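Clearing Up After Ourselves: paper cups, drink cans and the common room table

Project report by Isla Sutcliffe
Project partner: Yaa Issahaku
Faltcombe, June

Why we picked this

Our course asks for a small practical study of something in everyday life, and most groups went for transport or phones. Yaa and I went for the table in the common room. We both love that table (it is where we have eaten most of our lunches this year) and by two in the afternoon it is usually covered in other people's cups and cans. We wanted to find out what gets left, how long it stays there, and whether a small change to the room would get more of it into the right bin.

I should say straight away that I had a brilliant time with this. I did not expect to care so much about rubbish, and now I can't walk past a bin without looking in.

What we did

The study ran over 8 days, split into two halves. In the first half we left the room exactly as it was, with one large bin by the door. In the second half we moved the bin to the end of the table and put a second one next to it for cans, with a slot cut in a cardboard lid. Yaa made the lid out of a box from the Grukdale shop and it took her three goes to get the hole right.

Each afternoon we wrote down every cup and can still on the table at closing time, then cleared it ourselves. We also put a short paper survey by the kettle, with a box for the answers.

Before all that we had to agree on what counted as "left". A cup standing upright might still be somebody's, even if it is empty. A can on its side almost never is. We spent most of one Saturday setting cups and cans out on a white table and arguing about it, and the rules in our notebook come from that morning. An upright cup was given ten minutes before we wrote it down. A can lying on its side was written down at once.
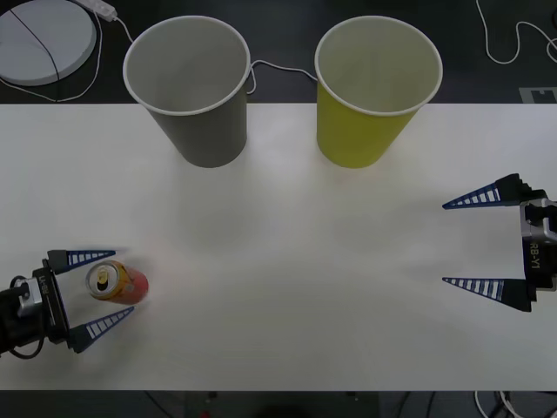
The other thing we settled early was the order of clearing. Cans go first. They roll, and a rolling can with a mouthful of fizzy orange still in it will soak every napkin on the table before you can grab it. Yaa found this out on our second day and her notebook pages are still stuck together. Cups can wait, and they stack, so one person can carry a whole table's worth in a single trip if the dregs are tipped out first.

What we found

Over the whole study we recorded 300 items. Cups made up most of them, which surprised me, as I would have guessed cans. In the first half 80 of our items were cans, and in the second half that dropped to 27. I checked that sum four times! We had the same number of days in each half and the weather was much the same, so I feel fairly confident that the slotted lid had something to do with it.

Cups were a different story. They went down a little when the bin moved closer, but only a little. Several people wrote in the survey that they weren't sure a paper cup could be recycled, so they left it for someone who knew. I really like that answer, because it is kind and unhelpful at the same time. One person wrote that they kept their cup all day for refills and would we please stop throwing it away. We think we know who this was, and we have said sorry.

We also noticed that one piece of rubbish brings others. On days when the first cup stayed out past eleven, the table filled quickly. On days when Yaa had tidied early — she can't help herself — it stayed much clearer until lunch. We then agreed that she should stop, and I crossed out the two mornings in our notes where she had done it.

What went wrong

Eight days is short. We only watched one room, and people knew we were watching after the first afternoon, which probably made them tidier. The can lid also fell off twice, and both times somebody filled the bin with sandwich packets.

If we did it again I would try a cup tube, the tall kind you drop cups into one on top of another. Stacked cups take up so little space, and I think people would enjoy using it. Yaa would rather test a sign saying plainly which bin the cups belong in. We would both like to compare our table with the one in the upstairs study room, where people drink just as much and the table looks spotless.

The two bins are still in place and the lid has been mended with parcel tape. Our notebooks and the survey slips are in the blue folder on the project shelf, if anyone next year wants to carry on.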